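Print this page | E-mail to a friend

What We're Learning About Shelf-Stocking Robots Before We Spend a Dime

When Magnus MacKinnon first told the rest of us at Mowat that we ought to be thinking about a stocking robot in next year's budget, I'll admit I went home and looked up the price of a good step stool instead! But he kept at it, bless him, and by July we had quotes in hand and a lot more questions than we started with.
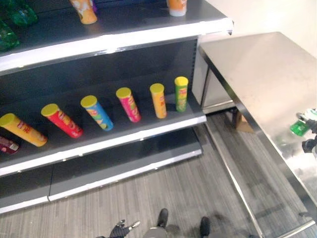 Chip canisters on the middle shelf, and a green bottle in the right gripper.

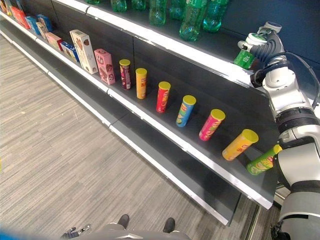

One hand for the soda, the other for the lime-green canister.

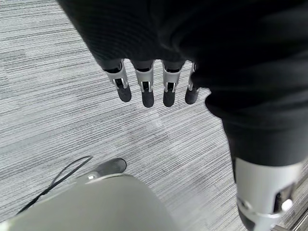 Four fingertips over the striped carpet.

Now, the money. Grokel wants $3,757 a month on a lease, with service included, and Viturgate would sooner sell outright and bill us for visits. Talha Ansari, who does our books and has more patience than I do, went through both offers line by line one Wednesday and came back with 11 questions, most of them about spare fingers and who pays the freight on them. (Please do ask this early, whoever you buy from.)

We've also had to set aside something for the aisles themselves, for batteries, and for 50 hours of staff training, which I had left out of my first draft altogether. Drovudia has a rental plan we haven't priced yet, and I'd like to see it before anybody signs anything. If your store has been through all this already, do write and tell us how your first year's costs compared with the quote.

Filed under: Planning & Purchasing, Store Equipment, Robots
Page last updated in July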